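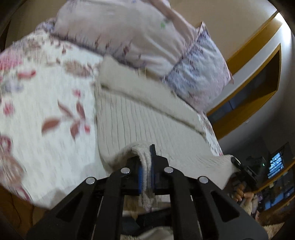

Two hand-held grippers at work on a folded cream knit garment, household textiles station, Wanau.

Gallery: Comparing Hand-held Grippers on Household Textiles
Undgate Handling Laboratory

Home > Programs > Gripper Comparison > Gallery

The Undgate Handling Laboratory compares gripping tools on ordinary household goods. The pages in this gallery cover the textiles stage, which was carried out at the Wanau site and completed in June. Visitors who are looking for the rigid goods stage (cups, jars, cutlery and boxed food) will find it under a separate heading in the program menu.

The textiles stage set out to answer a practical question. The Laboratory uses hand-held grippers to record how people handle cloth, and the same finger designs are later fitted to arms. A finger that slips on knitwear in the hand can be expected to slip on knitwear when a motor is closing it, so it is worth finding out early. Two finger sets were compared, referred to throughout as the Dustis set and the Yen set. The linkage, the handle and the trigger were kept the same for both.

About the setting

Work was done on a made bed with pillows in place. Earlier trials had used a flat table covered with a rubber mat, and operators reported that the results did not carry over to the home. A mattress gives way under the fingertips. A fitted sheet can be picked up together with the garment lying on it, particularly when both are thin. Patterned bedding is also harder for the wrist camera than a plain mat, and the Laboratory considered that a fair test of the camera should include it.

Lighting was left as found. Operators worked with the room lights on and were asked to leave blinds and curtains alone once a session had begun.

The garments

Garments were sorted into four groups: woven cotton, stretch cotton, heavy knit and fleece. Each finger set completed 700 grasps across the four groups. A grasp was counted as held if the cloth stayed between the fingers through a lift, a pause and a sideways pull. Grasps that took in the sheet as well as the garment were recorded as failed, even where the garment itself was held securely.

Heavy knits received the most attention. Ribbed fabric offers the fingers a good edge when they close across the ribs and a poor one when they close along them. Thick hems and folded bands present a further difficulty, as the fingers must open wide enough to take a doubled layer and still close evenly on it.

Results for the two sets

The Dustis set, which has a softer pad and a blunt tip, held 505 of its 700 grasps. Most of its failures were on woven cotton, where the tip was too thick to slide beneath a flat edge. It performed well on knits and on fleece. Operators noted that the pad left no marks on any garment, including the older pieces that had begun to pill.

The Yen set has a firmer pad and a thinner tip. It was quicker to find an edge and was preferred for shirts and pillowcases. On heavy knits it had a tendency to catch a single loop of yarn, and three garments were withdrawn from the stage with pulled threads. The full table for the Yen set is still being checked against the recordings and will be added to the program page when that work is complete. 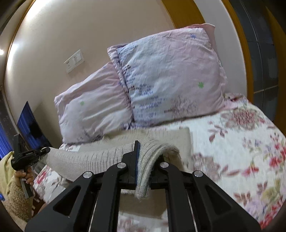
Working with two grippers introduced a number of matters that single-gripper trials had not raised. When one hand holds a sleeve and the other lifts the body of a sweater, the load on each set of fingers depends a great deal on how far apart the hands are. Operators were inclined to pull the cloth taut before folding, and a grip that had been quite sound would then creep towards the tip. The instructions were amended midway through the stage to ask for a slack lift first, with tension applied only when both grips had settled. Results from before and after the amendment are reported separately.

Handing a corner from one gripper to the other proved to be the least reliable step with either finger set. The receiving fingers need a clear piece of cloth to close on, and a gathered fold does not readily provide one. Several operators solved this by letting the fold rest on the mattress and taking a fresh grip close beside the first. The Laboratory has adopted this as the standard method for knitwear.

Cameras

Two lens options were tried on the wrist mount. The wide lens kept both grippers in view for most of a fold and was chosen for all two-handed work. Its drawback is the bending of straight lines near the edges of the picture, which must be corrected before measurements are taken. The narrow lens gave a cleaner view of the fingertips, although the second gripper was often lost from sight as soon as the hands moved apart.

Strong highlights on pale walls caused some recordings to darken for a moment when the operator turned. Fixed exposure removed the problem at the cost of some detail in the shadows. Fixed exposure is now the default setting for bedroom and laundry stations.

Comfort and handling

Operators completed a short form after each session. The handle was judged comfortable by most, with some complaints about the angle of the wrist when reaching to the far side of the bed. Long sleeves were a minor nuisance, and operators may now choose to fasten their cuffs. The additional weight of the two-handed kit, about 100 grams on each side, was seldom mentioned on the forms, although sessions late in the afternoon were more likely to be cut short.

Sessions were limited to 20 minutes with a break between them. No change to this limit is planned.

Next stage

The Laboratory will carry the Dustis set forward for knitwear and fleece. The Yen set will be retained for woven goods, subject to a small change in the shape of the tip intended to reduce snagging. A combined finger, with a thin leading edge and a soft pad behind it, has been drawn up and will be tried at Wanau on the same garment groups.

Arm-mounted trials will begin once the combined finger has been through the hand-held stage. These will use the folds recorded on the bed as their starting point, including the slack lift and the side-by-side handover described on this page.

Using this gallery

Pictures in this gallery may be reproduced for teaching and for non-commercial reports, provided the Undgate Handling Laboratory is credited. Requests for larger copies, or for the recordings that accompany the textiles stage, should be directed to the program office through the contact form. Please give the name of the stage and the garment group in the request.

Related pages
Gripper Comparison: rigid goods stage
Gripper Comparison: method and scoring
Wrist camera settings for home stations
Instructions for operators, two-handed kit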